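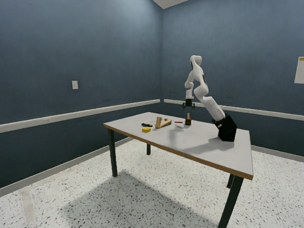

Raíssa Brito has spent eleven years advising owners of small commercial buildings on paint, plaster and moisture. She joined Granström, the building advisory service, after training as a decorator, and now leads its program on interior wall finishes. Hongjun Song manages the maintenance budget for Horden, a group of rented workshops and offices that has followed the program from its first year. They spoke with the Irkura Building Review on 2020-02-19 about repainting schedules, the cost of poor preparation and the return of dark colors to working rooms.

The program began with a survey of 200 rooms in daily use. Owners were asked when each room had last been painted, what product had been used and whether any record had been kept. Records existed for 92 of them.

"That figure shaped everything we did afterward," Ms. Brito said. "When an owner does not know what is on the wall, each new coat is a guess. A water-based paint may have been put over an old oil-based one without sanding. It looks sound for a season and then begins to lift at the corners."

Mr. Song confirmed that Horden had been among the owners without complete records. The company had purchased the former Gutitz print works in stages, and each section had been decorated under a different contractor.

"We had four whites in one corridor," he said. "They were all called white on the invoice. A tenant would ask us to touch up a mark, and the repair would be more visible than the mark had been."

Under the current arrangement, every room at Horden has a single sheet listing the product, the color code, the number of coats and the name of the person who applied them. A copy is kept inside the electrical cupboard on each floor. Mr. Song described the system as plain but sufficient, and said that he had declined two offers of software to replace it.

Asked about color, Ms. Brito said that requests for blues, greens and dark grays had risen steadily, and that Granström did not advise against them. Its guidance does ask owners to consider how a deep color will wear. Darker matte paints can show rubbing as a pale or shiny patch, and cleaning the patch may make it larger.

"People choose the color from a card held at arm's length, under a shop light," she said. "We ask them to paint a board, lean it against the wall and leave it there for a week. They should look at it in the morning and again when the lamps are on. Many of them go one shade lighter after that, and some go darker."

The guidance also covers sheen. Granström recommends a washable matte or low-sheen finish for rooms where furniture is moved often, and reserves flat matte for ceilings. High gloss on walls is discouraged in older buildings, where it draws attention to uneven plaster.

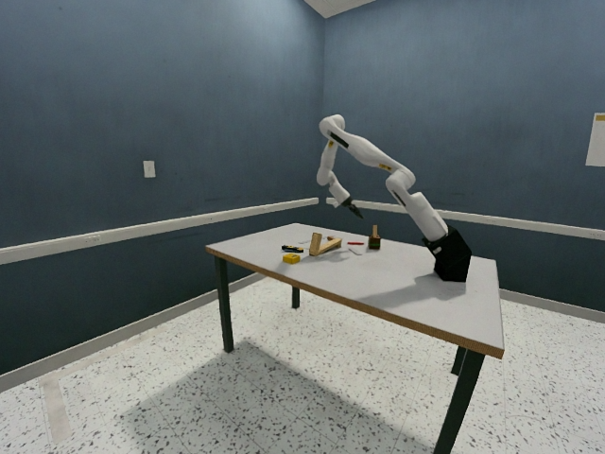 Preparation remains the item that owners are most inclined to cut. Ms. Brito noted that in a typical quotation, filling, sanding and washing down account for more hours than the painting itself. When a client asks for a lower price, those hours are the first to be removed.

"I understand it, having been the painter who was asked to remove them," she said. "The client sees a clean wall on the day of handover in either case. The difference appears in the second or third year, and by then the painter has moved on to other work."

Mr. Song offered an account from his own buildings. In August, two adjoining units of similar size were repainted. The first was washed, filled and primed. The second, which was needed urgently by an incoming tenant, received two coats over the existing surface. The saving on the second unit was 66 dollars. The paint beside the window has since blistered, and the wall will be stripped at Horden's expense.

"I approved that saving myself," he said. "I have kept the invoice in my desk."

Both speakers were asked whether a fixed repainting interval was useful. Many leases still call for redecoration every five years. Ms. Brito considers the clause outdated and would prefer an annual inspection with the work done where it is required. A storeroom may go twelve years without attention, she said, while a stairwell used by delivery staff may need its lower walls done every second year.

Mr. Song was more cautious. A fixed interval, in his view, protects tenants whose landlords would otherwise inspect and do nothing. Horden has retained the five-year clause in its leases and treats it as an outer limit.

On the subject of leftover paint, the two were in agreement. Granström advises owners to keep one sealed, labeled can of each color in a place that does not freeze, and to dispose of the remainder through a licensed site. Mr. Song said that when the Gutitz basement was cleared, the cost of removing old cans came to more than 1,000 dollars. Few of them still had a readable label.

Granström intends to issue a revised edition of its guidance for owners, with a new chapter on lime plaster. Ms. Brito is preparing the chapter and has asked owners of older buildings to send her their records, however incomplete.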